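A caixa

O turno começava às seis e quarenta, quando o autocarro de Trivthorpe despejava meia dúzia de pessoas em frente ao portão da Vokora e seguia vazio. Em novembro ainda era noite a essa hora. Ela pendurava o casaco, lavava as mãos, sentava-se na bancada três e lia a folha do dia.

A folha dizia: caixa de joias, dois colares, ganchos da tampa. Meta: 38 episódios válidos.

Na semana anterior tinham sido brinquedos de jardim, e uns quantos continuavam em cima da mesa. O protocolo pedia objetos em redor que não tivessem nada a ver com a tarefa. O modelo tinha de aprender a caixa e aprender também a deixar a pá em paz.

Calçou as luvas de comando, puxou o banco para a frente e abriu o primeiro episódio. Os dois braços levantaram-se da posição de descanso com o pequeno solavanco do costume. O esquerdo era mais lento. Tinha sido assim desde que ela ali trabalhava e ela já compensava sem dar por isso, tal como compensava o degrau mais alto na escada de casa.

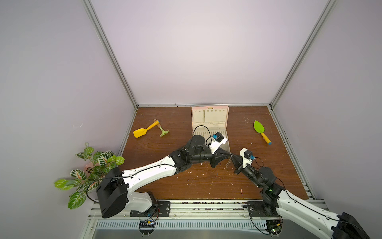
Bancada três, braços com a corrente entre as pinças.

O primeiro episódio foi válido. O segundo não, a corrente escorregou da pinça direita e caiu na mesa. No formulário havia um campo para isso, e ela escreveu «queda» e gravou. Também se guardavam as quedas, numa pasta à parte. A supervisora dizia que um dia iam servir.

O trabalho explicava-se em duas frases e ela explicara-o assim à mãe. Eu faço o gesto, a máquina faz o gesto comigo e fica tudo gravado. Depois de muitas vezes, há um programa que tenta fazê-lo sozinho.

— E quando ele conseguir? — perguntara a mãe.

— Passamos para outra coisa.

A mãe ficara a olhar para a panela. Tinha trabalhado trinta anos a coser forros e sabia o que era passar para outra coisa.

Às nove já levava 13 episódios. O truque estava em não apertar. A corrente fina, sobretudo, pedia que se fechasse a pinça quase toda e se parasse um nada antes, e esse nada não vinha em folha nenhuma. Ela descobrira-o na segunda manhã, por cansaço, com a mão já mole. O colega da bancada um apertava sempre demais e gastava metade do turno a desfazer nós. Ela tentara explicar-lhe e não conseguira. Dissera-lhe «larga antes de largar», e ele rira-se.
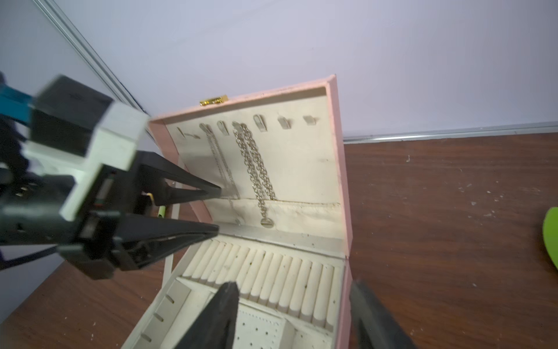
A caixa incomodava-a um pouco, e isso não o dissera a ninguém. Tivera uma parecida aos nove anos, comprada pela tia na feira de Vanags num domingo de chuva. Guardava lá dentro um dente, dois brincos sem par e uma moeda estrangeira. Perdera-a numa mudança. Durante anos, quando não encontrava uma coisa, pensava que devia estar na caixa.

Agora tinha outra à frente oito horas por dia e mexia-lhe com mãos que não eram as suas. Ao terceiro dia reparou que prendia a respiração sempre que o colar se aproximava do gancho. Perguntou a si mesma se isso ficava gravado. A respiração não ficava, claro. Mas ficava a paragem que vinha com ela, um instante em que os dois braços não faziam nada. Estava em todos os episódios dela. Viam-se no gráfico, se alguém fosse ver: a curva descia, ficava plana e depois seguia.

Alguém foi ver. A meio da manhã, a supervisora veio à bancada com o portátil aberto no antebraço.

— Tens aqui uma pausa antes do gancho.

— Tenho.

— É de propósito?

Ela pensou.

— É para acertar.

A supervisora percorreu os gráficos com o dedo. A Zernico, que era o cliente, pagava por episódio e queria movimentos contínuos. Estava escrito no contrato e estava escrito num papel colado por cima da máquina de café. Por outro lado, a bancada três tinha menos quedas do que as outras.

— Tenta sem a pausa — disse a supervisora. — Faz uns quantos e depois vemos.

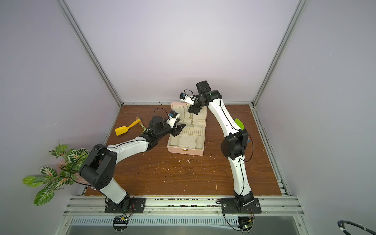

Tentou. O primeiro sem pausa foi uma queda e o seguinte também. No terceiro, o colar ficou preso no gancho ao lado do que a folha pedia, e ela teve de procurar no manual se isso contava. Não contava. Respirou de boca aberta durante todo o quarto episódio, como quem sobe uma ladeira, e saiu bem, mas feio. A curva vinha toda seguida. Gravou-o.

Ao almoço comeu arroz frio na sala do fundo. O colega da bancada um falava de um carro que queria comprar. Ela ouvia e mexia os dedos debaixo da mesa, a abrir e a fechar.

De tarde fez metade com pausa e metade sem. Escreveu isso no campo das observações, episódio a episódio, embora ninguém lho tivesse pedido. Pá no mesmo sítio, braço esquerdo lento, pausa. Pá no mesmo sítio, braço esquerdo lento, sem pausa. Chegou às quatro da tarde com 33 válidos e uma dor na base do polegar.

O modelo treinava-se de noite, noutro edifício. De vez em quando mandavam de volta uma versão para experimentar, e era ela quem carregava no botão, por estar mais perto. A da véspera chegara à hora de almoço com um número no nome, 124, e a supervisora quis vê-la antes do fim do turno.

Ela descalçou as luvas e pousou-as no colo. Custava-lhe sempre saber onde pôr as mãos nesses momentos. Carregou no botão. 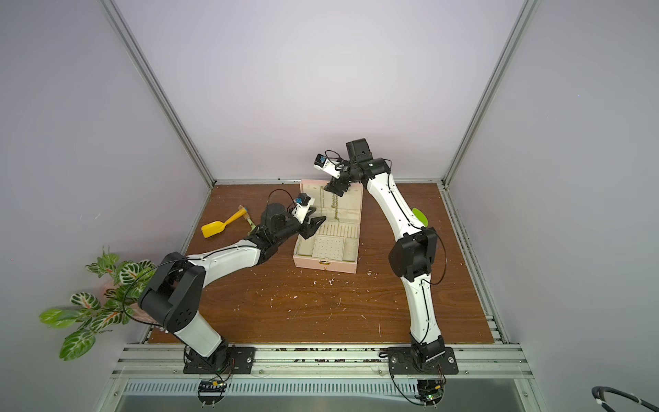

Os braços mexeram-se sem ela. O direito subiu demasiado, corrigiu, desceu. O esquerdo esperou pela vez dele, com o atraso de sempre, e ela deu por si a inclinar o ombro para o ajudar. A supervisora estava de pé, de braços cruzados, a mascar uma pastilha.

A corrente aproximou-se do gancho e os dois braços pararam.

Foi um instante, talvez menos do que o dela. Depois a pinça avançou o que faltava, abriu-se um nada antes do fim, e o colar ficou.

— Lá está a tua pausa — disse a supervisora.

— Pois está.

— Vou ter de falar com a Zernico.

Não disse se era para a tirar ou para a deixar. Apontou qualquer coisa no portátil e foi para a bancada dois, onde havia um cabo a fazer mau contacto desde manhã.

Ela tornou a calçar as luvas. Faltavam cinco para a meta e o autocarro era às cinco e dez. Trouxe os braços à posição de descanso, tirou o colar do gancho, pousou-o na mesa e abriu mais um episódio. No campo das observações escreveu: pá no mesmo sítio, braço esquerdo lento. Ficou com o cursor a piscar a seguir à vírgula. Depois escreveu «pausa» e começou.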